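Poveo Hard Wax Oil - Satin, Clear
Home > Wood Care > Oils and Waxes > Tabletops

In stock
Sizes: small tin, large tin
Product code 367

I've been selling wood finishes from the shop in Fendano for long enough to have spilled most of them down my trousers, and this is the one I keep going back to. It's a clear hard wax oil with a satin sheen, made for tables, desks and worktops that get used every day. Pale woods are where it does its best work, I think. Ash, birch, maple, beech, that sort of thing.

What you get is a finish that still feels like wood when you run your hand over it. Varnish always feels a bit like a plastic tray to me (sorry, varnish people) and plain wax is lovely for a fortnight and then somebody puts a mug on it. This sits nicely in between!

How I put it on

Sand to 120, then again to 180, and stop there. I know it's tempting to carry on until the wood feels like glass, but the oil needs something to grip. Hoover the dust off, wipe over with a barely damp cloth and leave it alone until the next morning.

Stir the tin well - don't shake it - and put on a very thin coat with a lint-free cloth or the white Kramer pad. When I say thin I mean it. Work along the grain, wait ten minutes, then wipe away whatever is still sitting on top. You need 2 coats, with a night between them, and a light rub with a grey pad before the second. Light use is fine after a couple of days, but give it 14 days before you let anyone near it with red wine or a wet flower pot.

Please lay used cloths out flat outdoors to dry, or soak them in water before you bin them. Oily rags screwed up in a corner can heat up and catch fire all by themselves.

Will it change the colour?

A little, yes. Clear oil warms up any bare wood, in the same way it looks when you wet it. If you want to keep a light top looking freshly sanded, order the Rirkine Pale version (code 229), which has a touch of white in it. 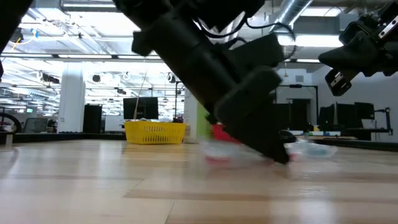 I'd always try it on the underside first, whichever one you choose. Two boards from the same tree can take the oil quite differently, and a tester sachet costs a lot less than sanding back a whole table.

Looking after it

Warm water and a drop of washing-up liquid, wrung out well. No bleach, no spray polish, no scratchy green sponges. When the top starts to look thirsty, usually where people rest their elbows, rub a bit more oil into that patch and buff it off. You don't have to redo the lot.

Opened tins keep for ages if the lid is knocked down properly. Store them somewhere that doesn't freeze.

Goes well with
Kramer white applicator pads, pack of five
Kramer grey rubbing pads
Rirkine Pale hard wax oil, code 229
Poveo tester sachet, clear satin

Delivery
Tins go out by courier only, as the post won't take them. Sachets and pads can go by ordinary post.

Page updated July 16, 2026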